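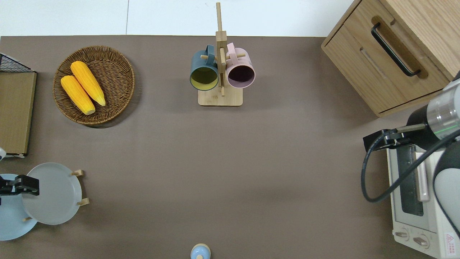 Last updated January 31, 2023
7 min read

3. Where things live on the work surface

3.1 Edge and middle

The pattern we came back to most often in the coding was the cleared middle. Items get pushed out to the perimeter, center stays open. We call this edge storage. It is not the same as clutter (see Section 2), since the items at the edge are in use most days and were put there on purpose, or at least left there without complaint.

Figure 3. Edge storage on a wide brown tabletop. Corn in a round woven basket, two mugs on a wooden mug tree, a toaster oven and a wooden cabinet, all kept to the perimeter. Center clear.

The Lurkoton households gave us 1,545 usable diary entries over the September round. Each entry was a short note on what was on the main surface and what had to be moved before cooking could start. Entries with no location given were dropped. Entries where the surface was a dining table used for cooking were kept, coded separately, then merged after we found the two groups were describing the same habits in nearly the same words.

3.2 Open holders

Open holders came up more than we expected. By open holder we mean anything that keeps a thing in one place without hiding it: baskets, bowls, racks, hooks, pegs. The mug tree is the clearest case. Small base, uses height, and the mug is one reach away. Figure 3 has a teal one and a pink one hung close in to the post. Diary keepers with a mug tree hardly ever wrote down "moved mugs" as a step before cooking. Those who kept mugs standing loose did, over and over.

Baskets behaved differently. A basket is a holder but also a waiting room. Produce goes in when it comes home and stays untill somebody decides on it. Corn, onions, lemons. Whole corn is an awkward shape for most bowls, and several entries complained of cobs rolling; a flat wide basket with a low rim takes a pair of cobs side by side (Fig. 3, upper left) and the complaint goes away. Whether the weave matters for keeping the produce fresh we did not test.

Wire racks and boards were the hardest to code. Flat things, lean on each other, get treated as one object. "The board and the rack" turned up as a single item in the Balamton diaries and as two in the Masanja ones. We coded them as two throughout. This probably inflates the item count for Masanja slightly, or deflates it for Balamton, depending on how one looks at it.

3.3 Appliances and closed storage

Toaster ovens do not move. Once placed they fix the layout, everything else arranges itself around the door swing. Small cabinets set on the surface act much the same way, with the added effect that the top becomes a shelf within weeks. The Zemivetti checklist has no category for this, so we added one ("top of closed storage") and recoded the first 400 entries by hand. Agreement between the 2 coders was good for appliances, weaker for cabinets. Most of the disagreement was over whether an item on top of a cabinet counts as being on the work surface at all. We decided it doesnt. Section 4 reports the totals both ways.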